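House rules for a bin-picking cell: a talk with the safety lead at Jedow

Jedow writes work rules for small automation labs. Its safety lead spent a morning with us going over the ones she gets asked about most.

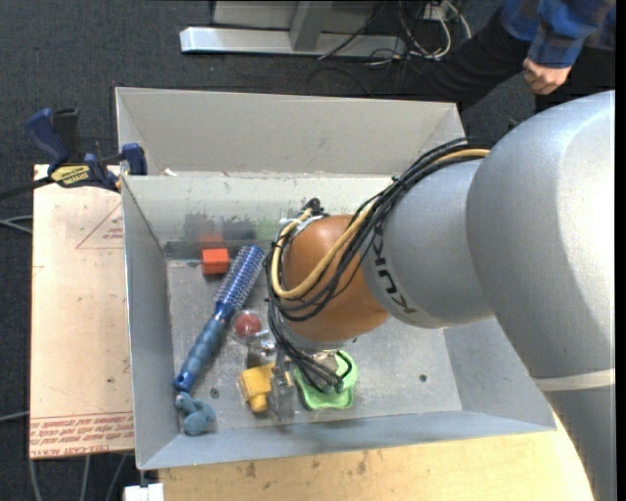 She starts with cables. "The hose and the wires move with the wrist, so they wear at the wrist," she says. Her rule is a hand check every 300 cycles, power off, feeling along the bundle for flat spots. Labs tend to do it for a month and then let it slide. At Jilier, one of the first places to adopt the sheet, the check is now tied to the cycle counter and the program will not restart until somebody signs.

People standing near the arm are the harder subject. The Jedow sheet allows one person inside the marked area while a program is being tested, at reduced speed, with the stop button in hand. "In hand means in hand – a table next to you doesn't count," she says. Sleeves are buttoned or rolled. A second person stays at the controller and watches the first one, with no other job.

She has opinions about test objects too. A set should mix shapes and surfaces, and it should be written down. Labs swap things in and out and then can't compare one week with the next. Jedow asks for a list taped to the bench and a change no more often than every 10 days.

Bins get fixed to the table before the first run. Clamps are fine, she says, as long as they are in the collision model. Vesov, a supplier that reviewed the draft, wanted bolts only. That argument took 2 meetings, and clamps stayed in.

The next version will cover floor cables, which the current one handles in a single line. "It says keep them tidy. You can't audit tidy." She wants a fixed route and a cover wherever people walk. The draft goes out for comment in January.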